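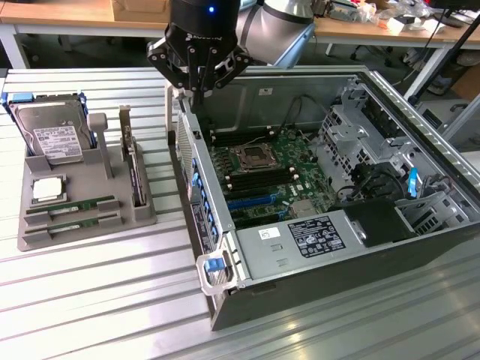

Tower on its side, panel off. CPU socket empty, memory slots bare side of the board facing up. PSU along the lower edge.

Wednesday, bench notes, Mavedau teardown

Started 2 pm, later than planned, parts shelf was a mess again. Job today = strip the tower, sort what's worth keeping, get the case ready for the Pelidport rebuild. Old board is going to spares, not to scrap. Somebody wrote SCRAP on the job sheet, crossed it out.

Case notes. Heavy, heavier than it looks. Lay it down before doing anything, handle end toward the left or the cables end up underneath your hands. The ribbed top is fine for the case but lousy for screws, they roll into the grooves and you chase them with a magnet. Use the tray. Put the tray on the LEFT.

CPU was pulled last week and bagged (Rallis box, second shelf). Clamp on the socket still opens and closes ok. Need a cover for the socket, there must be one in the drawer with the standoffs. Until then keep the screwdriver away from it, bent pins are not getting fixed by me again.

Memory slots: white latches all move. Blew the dust out, two passes, most of it came from under the drive cages. Wear the mask next time.

Blue means you can touch it, more or less. Latch in the handle, slot covers, the tab at the drive cages. Try the blue thing first before reaching for a driver. I lost a good while hunting for a screw on the cage that doesn't exist.

Black cables: did NOT cut the ties. Label first, then undo. Masking tape and marker, the printed labels fall off when the case warms up. Bundle by the back wall is the annoying one, it loops over and catches on your sleeve.

PSU stays in for now. Unplugged at the wall and left to sit before I put hands near it. Copy the numbers off its label into the parts sheet while the case is open, last time we had to open the thing up again just for that.

Cards. Edges only. Straight up, straight down, no rocking side to side even if it feels stuck, check the latch again insted.

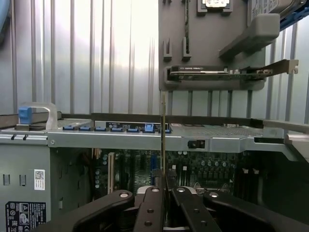

Anything thin goes in a bag the minute it's out, one card per bag, slot number on the bag and same number on tape by the slot. Don't stack them. We had 2 come back from Clomamura with scuffed contacts and that was from stacking, pretty sure. Wipe contacts with the lint free stuff, the blue shop towels shed.

Bags are low. 26 left in the box, order is in for 1,000 which ought to hold us thru the rebuild. Also need: more tape, another small tray, standoffs (4 at least, mixed lengths are fine).

Side panel is leaning behind the door, please leave it there. It has a slight bend at the bottom corner, was like that when it got here. Will try flattening it between two boards before it goes back on.

Still to do
- find socket cover
- PSU label into the sheet
- label + undo the cables at the back wall
- drive cages out, clean under them properly
- ask Pelidport if they want the slot covers back or blanks

Stopped at 5:30. Strap and mat are back on the hook, case can stay where it is overnite.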